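Las normas de los robots que ordenan cosas

Publicado el 2020-11-01 · Texto para lectores a partir de 8 años

Cuando las personas comparten un lugar, necesitan reglas. En la escuela se camina por la derecha en el pasillo y en la calle se espera a que el semáforo cambie. Los robots también trabajan con reglas. Algunas las siguen las máquinas, porque alguien las ha escrito en su programa, y otras las siguen las personas que las preparan, las vigilan y las reparan.

El Centro Educativo Vavari ha reunido en estas páginas las normas más importantes para un tipo de robot muy concreto: el que toma objetos de una mesa y los coloca en otro sitio. Parece una tarea fácil. Para una máquina no lo es, y por eso las normas empiezan antes de que se mueva nada. 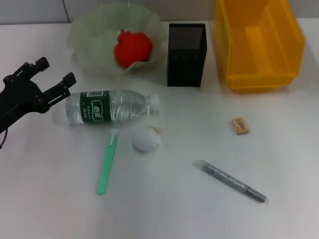
Seguridad y buenas prácticas

Norma primera: la mesa se prepara. Los objetos se colocan separados unos de otros, para que la pinza pueda acercarse a uno sin empujar al vecino. Una botella de agua se deja tumbada y con el tapón puesto. Los recipientes, como un cuenco, un portalápices o una caja de plástico amarillo, pueden ir al fondo, junto a la pared, y así queda libre la parte de delante.

Norma segunda: las manos, fuera. Mientras el robot está en marcha, ninguna persona mete la mano en la zona de trabajo, ni siquiera para enderezar un rotulador que ha rodado. Primero se detiene el robot. Después se comprueba que está detenido. Solo entonces se toca la mesa. Los técnicos adultos cumplen esta norma igual que los visitantes.

Norma tercera: el botón de parada debe estar a la vista. Suele ser rojo y grande, y se pulsa con la palma. Cualquier persona del equipo puede pulsarlo si ve algo extraño, sin pedir permiso y sin que se le regañe por ello. En el taller de Vavari se ensaya su uso con cada grupo escolar.

Norma cuarta: cada objeto pide su fuerza. Los dedos de una pinza pueden apretar mucho o poco. Una goma de borrar resiste un buen apretón, pero la cáscara de un huevo se rompe enseguida. El programa debe indicar cuánta fuerza se permite en cada caso. Si no se sabe cuánta hace falta, se empieza por la menor y se aumenta poco a poco.

«Los niños suelen preguntar cuál es el objeto más difícil», explica Sunil Sheikh, responsable de las visitas escolares. «Esperan que sea el más pesado. Muchas veces son los blandos, que cambian de forma al agarrarlos, y los transparentes, que las cámaras distinguen mal».

Norma quinta: los brazos se respetan. Cuando dos brazos trabajan sobre la misma mesa, cada uno debe saber dónde está el otro. Si uno quiere pasar por un espacio ocupado, espera su turno o busca otro camino — lo mismo que hacen dos personas que cocinan juntas en una cocina pequeña.

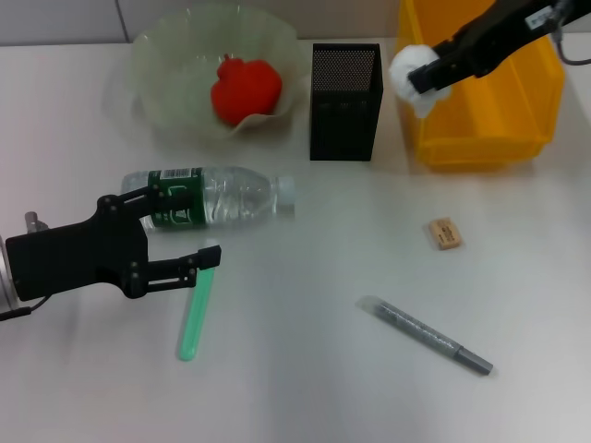
También se acuerda de antemano qué brazo se ocupa de cada lado. De este modo se evitan los cruces y los movimientos se pueden prever, algo que agradecen las personas que vigilan.

Norma sexta: todo se anota. En un cuaderno o en un ordenador se escribe qué objeto se intentó mover, si se consiguió y qué falló. Un intento fallido se apunta con el mismo cuidado que uno bueno. El cuaderno del taller, que se abrió en agosto, contiene ya 217 anotaciones. La encargada de revisarlas compara unas con otras y busca errores que se repiten.

Norma séptima: al terminar, se recoge. Se apaga la máquina, se revisan los cables, se guarda cada objeto y se limpia la mesa. Si una pieza de la pinza está floja, se avisa y el robot no se utiliza hasta que un técnico la haya ajustado.

Palabras que conviene conocer

Pinza: la «mano» del robot. Puede tener dos dedos o más.
Zona de trabajo: el espacio al que puede llegar el brazo.
Parada de emergencia: el mando que detiene la máquina de inmediato.

Para hacer en clase

Con dos reglas sujetas como si fueran dedos, intenta pasar una bola de algodón de la mesa a una caja. Repite la prueba con una goma de borrar y anota cada intento. Escribe después, con tu grupo, una norma que os habría ayudado.

Textos: Neville Hartley. Revisión: Sunil Sheikh.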